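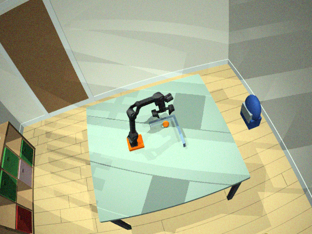

The Methodist chapel at Unholm was built in the early 1870s to replace a rented room over a seed merchant's store. It is a small brick building with stone dressings, one main room and a vestry at the rear. My project looked at how much of the first interior is left and how far the chapel follows the one at Omano, on the other side of the valley, which is a few years older. Colour turned out to be the part that took the longest. Under the present white paint the walls were a pale grey-green, close to the back wall in the picture, and the floor was a light wood left without stain, and the floor there is light wood too. The vestry had a darker grey on one wall only.

Sources

The main written source is the chapel's own minute book, which is held with the circuit papers in the county record office. It begins with the decision to buy the land and runs, with one gap, until the schoolroom was added. There is also a folder of bills. Some of these are receipts for very small things (nails, lamp oil, a coal scuttle) and I did not use all of them.

The Omano chapel has less on paper. Its early minutes are lost, and what we know comes from a jubilee booklet printed in the 1910s. The booklet gives no references. I have treated it as a guide to what members believed about their building at that date.

I visited Unholm several times in June and measured the inside with a tape and a laser measure. The last visit was on 20 August 2022, when I went back to check the roof trusses, which I had drawn wrongly.

The site and the cost

The land was a strip of garden at the lower end of the village. The seller kept a right of way along the north side, and this is why the chapel has no windows low down on that wall. The minute book says the trustees argued over this for two meetings.

The total cost was £1,864, including the boundary wall and the stove. I had expected something lower for a building of this size. Part of the difference is the ground, which is wet, and the foundations had to be taken deeper than planned on the side nearest the stream. A bill from the builder, Mateos, lists this as extra work. The same bill gives the price of bricks by the 1,000 but does not say how many were delivered, so I could not work out the share of the cost that went on the walls.

The stone for the door surround and the window sills came from the Pudari quarry. It is a soft yellow sandstone and has weathered badly on the west front. Two of the sills have been patched with cement.

The outside

The front has a central door with a round arch, a tall window on each side and a circular window in the gable. The arrangement is the same at Omano. The gable at Unholm is steeper, and the corners are marked with shallow brick pilasters which Omano does not have.

The jubilee booklet says that the Unholm trustees "took Omano for their pattern". The minute book supports this in part. It records that a group of trustees walked over to see the chapel and came back in favour of the door and windows, but thought the roof "mean". No architect is named. A plan was paid for, and the payment was made to Mateos, so it seems likely that the builder drew it up himself from what the trustees told him.

The brick is a dark red laid in Flemish bond on the front and in a cheaper bond on the sides. The join between the two can be seen at the corners if you look behind the downpipes.

The inside

The room is a plain rectangle with a boarded ceiling that follows the slope of the rafters for part of its height. There were 16 pews on the plan of sittings. Most of them were removed when the room was given chairs, and the ones that remain stand against the side walls. They are pitch pine with doors that have been taken off. The hinge marks are still there.

The pulpit is raised on a platform with a curved rail at the front. It is not the first one. A minute records the sale of the "old desk" for a few shillings and the arrival of the present pulpit from a chapel that was closing. This explains why the panelling on it does not match the wall behind — the mouldings are a different profile and sit slightly higher.

A small gallery was added over the door for up to 50 Sunday school children. It rests on two iron columns. I think the figure must have assumed very small children, as the benches are shallow and the back row has little headroom. Omano never had a gallery.

The paint

I was allowed to look at paint layers in three places: behind a noticeboard, inside the vestry cupboard and under a loose piece of skirting. I used a scalpel and a hand lens. The layers agreed in the first two places. From the bottom they were a thin cream, then the grey-green, then a brown dado with buff above, then several coats of white and off-white. The cream looks to me like a sealing coat, which would make the grey-green the first finished colour.

The piece under the skirting had no cream. It may come from a later repair, and I have left it out of the results.

A bill for "green distemper" fits the date of opening, though distemper would normally have been washed off before repainting. I do not have a good answer for this. A proper analysis in a laboratory would settle whether the layer is distemper or an oil paint, and it was beyond what the project could pay for.

Findings

The front of Unholm chapel is a fairly close copy of Omano. The roof, the corners and the brickwork are the builder's or the trustees' own choice. Inside, the two have little in common today, but both have been altered so much that this does not say a great deal about how they began.

The floor, the ceiling, the remaining pews and the vestry cupboard belong to the first building. The pulpit and the gallery do not.

Further work

The gap in the minute book covers the years when the gallery was put in. The circuit accounts for the same period have not been catalogued, and I was not able to see them. The sandstone should also be recorded soon — the lettering over the door is already hard to read in flat light.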